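In December I visited the open day of the Dradard workshop in Claltotcombe. We were 6 in my group, and Niamh Keane showed us the rooms. The first hall was loud, so I did not understand everything.
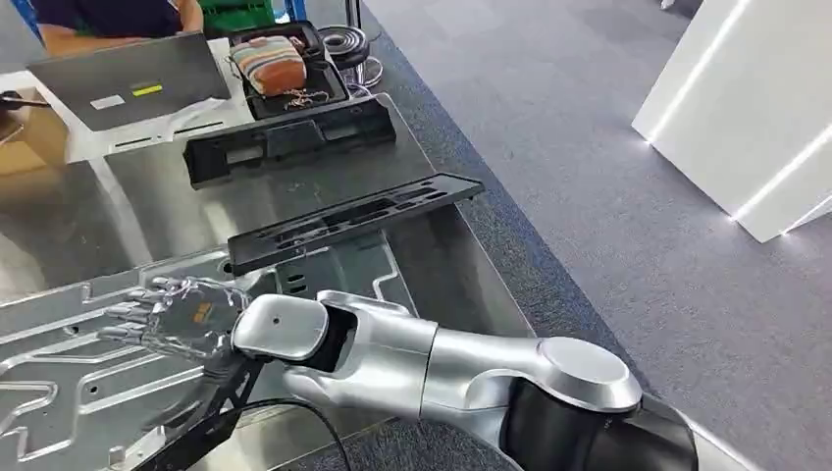

Aluminum plate with milled channels, and the striped pouch in its tray.

I liked the metal table most. The plate has zigzag grooves and small drilled holes, and I looked at it for a long time. Niamh told us the workshop finished 945 plates last year. After this we had tea.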